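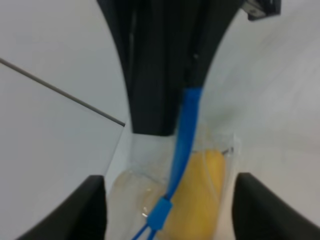 Someone wrote on October 1, 2018:

> I think the list is being too hard on the Urnex arm. We have had
> one on bagged goods since April and the people on my shift don't
> miss the old job. Nobody at our place got laid off. They went from
> picking up bags all day to looking after the station, and they got
> a training course out of it. Ladetti told us that would happen and
> it did. If your site is having trouble, maybe look at how it was
> introduced before you blame the machine.

I'm glad it went well at your place and I mean that. But I'd like to know what "looking after the station" comes to over a full shift, because at Soltani it's a different job with the same pay grade, and I don't think the same pay grade is right.

We were told the same thing, by the way. Same slides, I'd bet. The one that stuck with me said the arm would take the repetitive work and leave us the interesting part. So here is the interesting part as I've seen it. The arm handles a bag fine when the bag is stiff and lies flat. Clear bags with something soft in them, or with a cord or a strap over the top, are the ones it goes back to again and again. When it gives up, Zalilon puts a line on the screen and a person has to walk over, clear it, confirm it, and type in a reason from a list that doesn't have the real reason on it. Then it starts again. On a shift I kept notes for, that was 87 times.

Before, I'd pick up that same bag without thinking, and I could talk to the person next to me while I did it. Now there isn't a person next to me. I have two stations, one on each side of the aisle, and I'm waiting for either of them to stop. I can't get into a rhythm and I can't look away. More than 15 of us used to work that aisle. It's true they weren't laid off. Most went to other departments or didn't get their contracts renewed, and somehow that second group never makes it onto the slides.
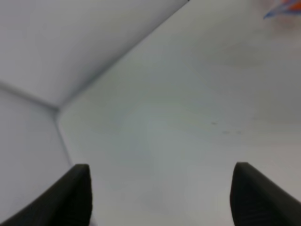 The other thing that has changed is who has to bend. We now clear the work surface before every run, and wipe it down, and keep our own stuff well off to the side. The supplier bags have to go in facing one way. We got a memo about how to fold the loose plastic under. All of that is labor and all of it is done by us, and none of it gets counted when Ladetti says the arm does 35 percent of the handling. 35 percent of what? I asked at the review meeting and was told it was in the report. I have read the report. It gives the number again, in a bigger font.

I'm not against the thing being there. My wrists are better than they were last winter and I'll give it credit for that. The cartons it handles well, and I wouldn't want to go back to lifting those. What I don't buy is that a job has been improved when the people doing it weren't asked before, and were asked afterward on a form with smiley faces.

So, to the person I'm replying to, some questions if you have time. Do your people get called over for soft bags as much as we do, or do you send those down a manual line? Who decides how many stations one operator looks after, and is it written down anywhere? And the training course, did it come with a certificate that any other employer would recognize? Ours was an afternoon and a login.

If anybody else on the list has the Urnex arm with Zalilon, I'd like to see your stop reasons too. Off list is fine if you're worried about your manager reading this. Mine probably does.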